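Hurnero publishes handling rules for two-arm drink stations

August 24, 2024

Hurnero has put out a set of working rules for tabletop robots that handle cups, lids and straws near people. The rules apply to all Hurnero test benches now, and they become a condition for sites using its equipment in September.

The document is short, with 3 sections covering grip, shared space and cleaning. Much of it comes from bench work in Wekstead, where the company has been running lid and cup tasks on paired arms. Gatchalian, which supplies the control software, reviewed the text before it went out.

The grip section is the longest. It says a paper cup must be standing upright on the table before an arm closes on the lid, and that the arm has to approach slowly over the last 60 millimeters. If the fingers meet resistance before they reach the expected position, the arm must stop and open. It may try again two times. After that, a person has to clear the station.

Operators are also asked to check cables at the start of each shift. A cable at the wrist should have enough slack for the full turn of the joint, but it should not hang low enough to touch a cup.
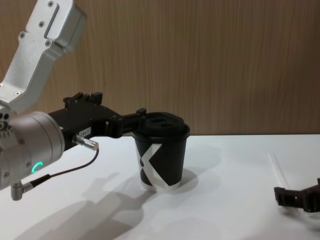
Shared space between arms

When two arms work over the same table, only one may be in contact with a cup at a time unless the task has been signed off as a two-arm task. The other arm waits with its fingers open and clear of the cup — close by is fine, as long as it stays outside the marked zone. Clear or see-through items, such as plastic straws and lids, need their own check in the task plan. Hurnero says these are easy for a vision system to miss on a light-colored table.

Cleaning and records

Fingers that touch the drinking side of a lid have to be wiped down between runs and swapped out at the end of the day. Sites must log every stop, including those cleared in a few seconds, and keep the log for 95 days. Logs can be kept on paper or in Briduvix, the company's own record system.

Sites that already have a station in place will be given a checklist and a visit. A site that does not pass can keep running without drinks in the cups until it is checked again. Hurnero did not say what a repeat visit will cost.

The rules cover cold drinks only. A separate document on hot drinks is being drafted, and no release date has been set.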